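Thirty-three grapes, give or take my patience

5 July 2023

My job title at Jallau says "demonstrator," which my mother thinks means I go to protests. What I do is stand next to two gray bins and drive a robot arm by remote control, picking something up out of one bin and putting it down in the other. Then I do it again. The arm is supposed to learn from this. By the last tally I have contributed 951 demonstrations, and the arm has contributed some very long pauses.

Driving it is easy to learn and hard to be good at. A bottle is fine if you come at it across the waist. Plastic grapes are a different matter, because there are a lot of places to grab a bunch of grapes and most of them are bad. The bath pouf will let you take hold of it anywhere, which makes me like it more than most people I've worked with.

Vojtěch Tóth reviews the recordings. He has rules. No hovering, no second guesses, and if you miss, you finish the miss and go back in like you meant it, so the policy sees what recovering looks like. My hovering has been flagged eight times. I maintain that I was thinking. He says the robot can't tell the difference and will grow up to be a hoverer, and he has a plot to prove it.

The odd part is the habits. I approach everything slightly from the right, always have, and when we ran the trained version last week it came in slightly from the right too – same little dip before the grab and everything. I felt proud for a second and then wanted to apologize to it.

The target is 1,730 by September. I've asked whether the pouf can be in all of them, and Vojtěch says variety is the point, so tomorrow it's grapes again until lunch. 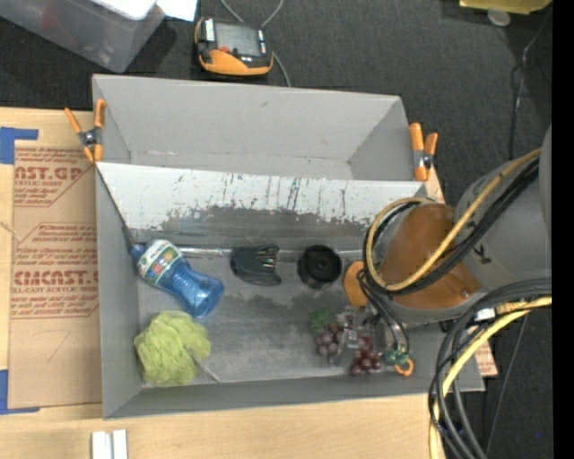
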